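Subject: Re: [label-notices] Delivery of premasters for the Drelus remix package

Dear subscribers,

I write in reply to the message quoted below, which reached the list on 21 February 2022 and which several member labels have since raised with this office.

> The guidance issued in December asks for premasters with headroom, but it
> does not say whether the limiter on the mix bus should be removed. Two of
> our remixers sent files with it on and two with it off. The Previer
> version in particular loses most of its weight in the breakdown once the
> limiter is bypassed. Which should we submit?
>
> Asante Recordings

The limiter should be removed. Compression that forms part of the character of a mix may stay, and the remixer is the proper judge of that. Where the two cannot easily be separated, as seems to be the case with the Previer version, please submit both files and mark the limited one "reference". The mastering engineer will work from the other.

All four remixes are to be supplied as 24-bit WAV files at the sample rate of the original session. Files should not be converted upward before delivery. Extended mixes and radio edits are separate items and need separate titles — the word "final" is not accepted as part of a file name.

The catalog number for the package is SKW 666. It was entered as SKW 43 on the first version of the label copy, and any artwork carrying the earlier number must be withdrawn. The vinyl edition is limited to five tracks, including the original, and the running order remains with Skakavwood for approval.

Labels that have already delivered under the December guidance need not deliver again unless they receive a separate request. Questions concerning publishing splits should go to the rights desk and should not be posted to this list. 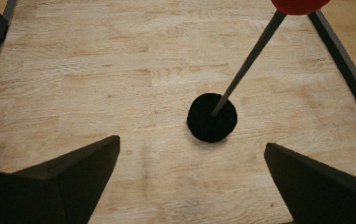
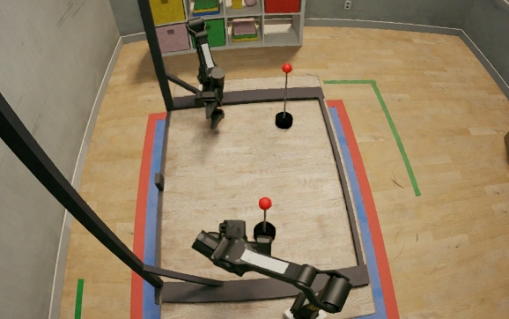
Mi-kyung Ban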